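Integration & Automation board > Robots > Cell setup and maintenance
Thread: Bin pick cell, gripper dropping short and hose pack rubbing on A5

ykaewkla
Posts: 41
Posted 7:12 am

Looking for opinions before I pull this apart again. We have a small bin picking cell with a KUKA arm and a two-finger gripper with compliant fingertips. It picks coloured bars, red and green, out of one open metal bin. Vision is a fixed camera overhead. Control side is a Trulleo box, which is the vision and grasp planning, talking to the robot controller over Ethernet.

It ran well until January. Since then I have two faults that may or may not be one fault.

1. When a bar is lying flat on the floor of the bin, the fingers close a few millimetres high and ride over it. Bars sitting on top of other bars are fine.

2. The hose pack is rubbing on the wrist when the arm reaches to the far left corner. There is a shiny patch on the hose jacket and I have already re-tied it twice.

Things I have done: re-mastered the robot, checked the TCP with a pointer (5 points, good), cleaned the camera lens, reloaded the last backup. No change to either fault.

Sombat

anselmo_a
Moderator
Posts: 2207
Posted 7:40 am

Has the bin moved? Flat bars picking high and stacked bars picking fine sounds like your floor limit is wrong. Most planners have a minimum Z for the bin floor so the fingers don't crash. If the bin has shifted or been swapped for one with a slightly thinner base, the limit stays where it was and the gripper stops short.

How is the bin held?

ykaewkla
Posted 7:58 am

Bar clamps, one each side. The bins get pulled up for sweeping out the chips and go back in the same spot against some tape. I would not have thought it moves enough to matter.

po-yen_t
Posts: 388
Posted 8:21 am

It matters. Tape is a reference for your eye and clamps pull things around when you tighten them. I have watched a thin-walled bin lift at one end when the clamp was done up hard. If the end lifts you get a tilted floor, and then a single Z limit is right in one spot and wrong everywhere else.

Put a dial indicator in the gripper, or just touch off on the floor at the four corners with the pointer you used for the TCP. Takes ten minutes.

Po-yen Tsao

mechev
Posts: 93
Posted 8:35 am

I'd disagree with chasing the bin first. You said you re-mastered the robot. Was that before or after the fault appeared? If after, fine. If somebody re-mastered it in January and the fault came along afterwards, I know where I would be looking. A5 a little bit off will give you a tool that is good at the pointer location and high somewhere else.

Also the floor limit in Trulleo is stored with the bin model and not with the camera calibration, so reloading the backup may have put back an old bin model. Check the date on it.

Mercedes

anselmo_a
Posted 8:50 am

TCP check was good over 5 points in different orientations. If mastering was out it would show there.

mechev
Posted 8:54 am

Only if the orientations were far enough apart. People do five points that are all nearly vertical and call it good.

ykaewkla
Posted 9:15 am

Mine were not very far apart, to be fair. The mastering was redone after the fault. Will do the corner touch-off at lunch and post the numbers.

montoya_y
Posts: 156
Posted 9:47 am

On the hose pack, since everyone is talking about Z. Re-tying it won't fix it. You need to look at where the slack goes when A4 and A6 turn. If it is tied hard near the forearm, all the movement has to come out of the loop at the wrist, and the loop gets pulled tight against the casting. Then the gripper sees a side load, and on a small arm that can be enough to shift compliant fingers.

What I do:

Jog to the worst pose at 10 percent override. Leave it there, drives off.
Cut the ties from the forearm forward.
Let the loop fall where it wants and check it clears the wrist by a hand's width.
Tie it at the forearm with a wide strap, loose enough to slide the hose through with your fingers.
Run the four corner poses slowly before going back to auto.

We use Mulix wide straps, but any hook and loop strap does it. Cable ties cut into the jacket.

Yeison

po-yen_t
Posted 10:05 am

Agree with all of that except the sliding. If the strap lets the hose creep you'll have a different loop every week. I clamp it solid and get the length right the first time.

montoya_y
Posted 10:11 am

Works if you only ever run one program. In a bin cell the wrist goes everywhere. Mine creeps a bit and I push it back at the weekly check.

ykaewkla
Posted 12:52 pm

Numbers from the touch-off, against the stored floor height. Front left, good. Front right, good. Back left, 3 mm low. Back right, 2 mm low. So the floor really is tilted, and the stored limit is too high for the back half. The bar it kept missing yesterday was against the back wall.

Photo from the cell, working in the front bin.

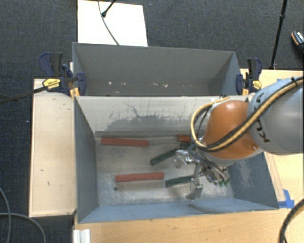

KUKA over the front bin, red and green bars on the floor, a clamp at each side.

anselmo_a
Posted 1:10 pm

Look at your clamps. Both of them are where the two bins meet, so there's no clamp at the front edge. Whatever you do at that joint tips the front bin. I would clamp front and back, or better, screw a couple of stop blocks to the table and only use the clamps for light hold-down.

Your hose does what Yeison said too. It sweeps under the orange joint and comes back up the left side, and it looks close to the casting the whole way.

mechev
Posted 1:26 pm

All right, I'll give you the bin. I would still redo the TCP with the tool tipped well over for at least two of the points. And that bin floor is scratched and mottled enough that I wouldn't trust a depth camera to find it. If the planner uses the measured floor anywhere, turn that off and use the model.

po-yen_t
Posted 1:33 pm

Second the stop blocks. Aluminium or hardwood, doesn't matter. Taipe sells a nice adjustable one but you can make them out of offcuts in less time than it takes to fill out the purchase order.

Don't fix it by lowering the Z limit for the whole bin. You will put the fingers into the floor at the front.

ykaewkla
Posted 4:20 pm

Update. Blocks are on, four of them, two at the front corners and two along the sides. Clamps backed off to finger tight plus a quarter turn. Touch-off now reads the same at all four corners within half a millimetre. I set the floor limit from that and saved it into the bin model under a new name so the old backup can't overwrite it.

Redid the TCP with two points tipped over 45 degrees as Mercedes said. It moved by 0.4 mm. I kept the new one.

Ran 100 picks from flat on the floor. Two misses, both with a bar jammed into the back corner where the fingers can't get around it. Before today it was missing more than that in ten.

Hose pack is next. I have ordered straps and will do it on the afternoon shift when the cell is down anyway.

montoya_y
Posted 4:41 pm

Good result. Check the jacket where it went shiny while you have it loose. If you can see the weave, replace that section now. And look at the small tubing at the gripper as well, it gets pinched at the wrist before the big hose shows any wear.

mechev
Posted 4:58 pm

0.4 is not nothing on a compliant finger. Just saying.

For the two misses, does your planner let you set a wall clearance per finger? On ours I have a smaller one for the long finger side and it got most of the corner bars.

ykaewkla
Posted 5:06 pm

It does, I have never touched it. Currently the same number for both. Will try it after the hose is done so I am only changing one thing at a time.

anselmo_a
Posted 5:15 pm

Put the corner touch-off on your weekly sheet, and do it every time the bin comes out for cleaning. We have a cell at Pasum on its third set of fingers and every set before that was lost to a bin that went back crooked.

Leaving this open for the hose pack results.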